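Is "BNWT" worth paying extra for on second-hand kids' pyjamas?

Asked 1 August 2022 in Buying and Selling > Children's Clothes

I'm looking at a bundle of Cukard winter pyjamas, size 2, listed as brand new with tags. Seller wants $40 for the lot plus postage from Rutbridge. The tags are there in the photos, but one is pinned on with a safety pin and the colour on the tag says "navy" when the top is plainly grey. She has 78 sales, all good feedback, for whatever that's worth. Am I being fussy?

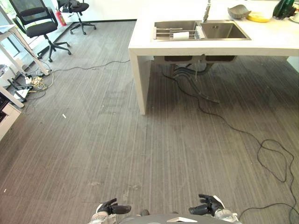
2 answers

Answer 1 (24 found this helpful)

You're not fussy. A tag proves somebody owned a tag. I bought a "BNWT" Ekström cardigan in May and the cuffs had pilled. The seller said it must have happened in the post.

Ask for a close-up of the care label inside the neck. After a few washes the print goes fuzzy and the corners curl, and that's hard to fake. Ask for the knees and the inside of the feet too, if they're footed. Then compare the style number on the swing tag with the one on the side seam. Mine didn't match (the tag was off a skirt). 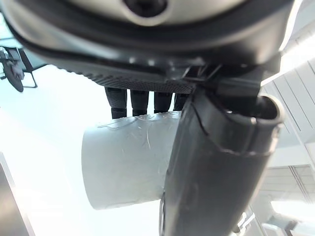
If she gets huffy about sending more photos, I'd leave it. Feedback doesn't tell you much either, people click five stars before they've opened the parcel. And check what they cost new. Fultivbridge puts that sort of thing on clearance every winter and you may find you're saving two dollars a pair once postage goes on.

Answer 2

ive sold 1295 items and never had a complaint, safety pins are normal the plastic bit snaps if you look at it wrong. just buy them, kids wreck pyjamas anyway

Comment from the asker: The pin I could believe. The colour I can't. I've asked for the seam label and will see what comes back.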